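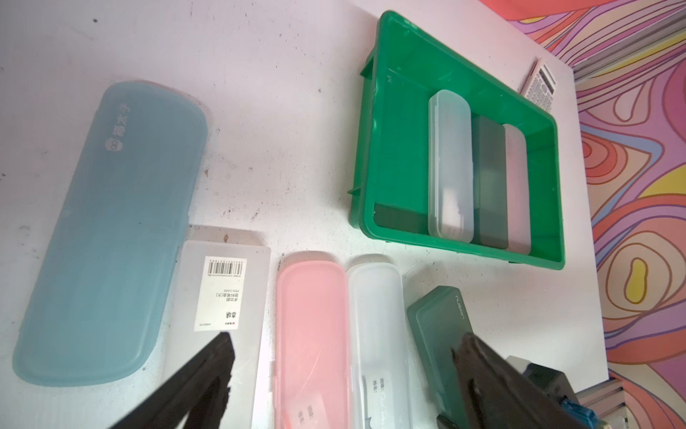

Teleoperated Demonstration Collection for Desktop Sorting
Progress report to Lendness, Work Package 2
24 March 2025
Prepared by Boyang Lü, with Shuzhen Jiang and Eduardo Dagdag

1. Status

Collection for the pencil case task is open and on schedule. The log holds 1,600 accepted demonstrations, all recorded by remote control with the leader arm. The hand-guided set promised in the proposal has been started but is small, with 17 accepted demonstrations. Training on the combined set has not begun.

2. Task definition

The operator picks pencil cases from the tabletop one at a time and places them in the green container, long axes parallel. A demonstration is accepted if every case ends flat on the container floor and no case is dropped from above the rim. Start positions and angles are changed by hand before each run. Items not in the task, such as a calculator, may stay on the table.

3. Operators

Lụa Lâm and Dede Wumbei completed operator training in March. Training consists of 200 practice picks, which are logged separately and are excluded from the accepted total. Both now run full shifts. Differences in style remain: Lâm closes the fingers slowly and regrasps often, while Wumbei approaches fast and corrects at the end. We keep both styles in the data and tag each run with an operator code.

4. Observed difficulties

Placement takes longer as the container fills. The operator has to find room for the fingers on either side of a case, and the walls limit how far they can open. With five cases side by side there is almost no gap between them, and a narrow one can be partly hidden behind a larger neighbor in the wrist view.
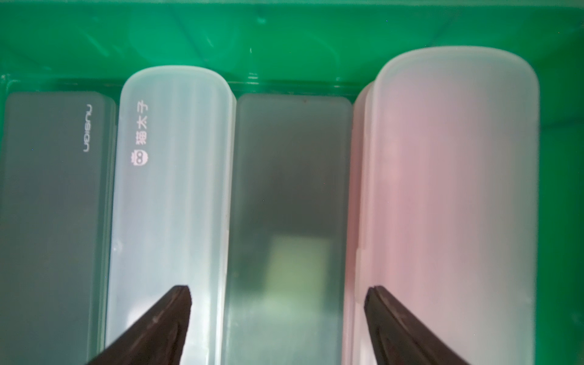

Grasp height is the second open issue. The current instruction tells operators to aim for a fixed distance below the top end of the case, and this does not carry over between models. In the row inside the green bin, the two dark cases have flat tops and sit lowest, the frosted white one reaches higher, and the pink one higher still. Eduardo Dagdag has rewritten the instruction to use the middle of the body as the reference. Runs recorded under the old wording stay in the set with a version tag.

Translucent plastic is a third concern. The cases pick up the green of the container at their edges, which weakens the color cue. Shuzhen Jiang is checking whether the Presetti segmentation model needs separate labels for cases inside the container.

5. Equipment

The leader arm lost calibration on its wrist joint, and 11 runs were discarded. Sotach has supplied a replacement encoder. Calibration is now checked at the start of every shift.

6. Next period

- Bring the hand-guided set up to 200 demonstrations.
- Train a first policy on the remote-control data alone.
- Compare operator styles on time per placement and number of regrasps.
- Deliver the revised operator instruction to Lendness for review.

No change to the budget is requested.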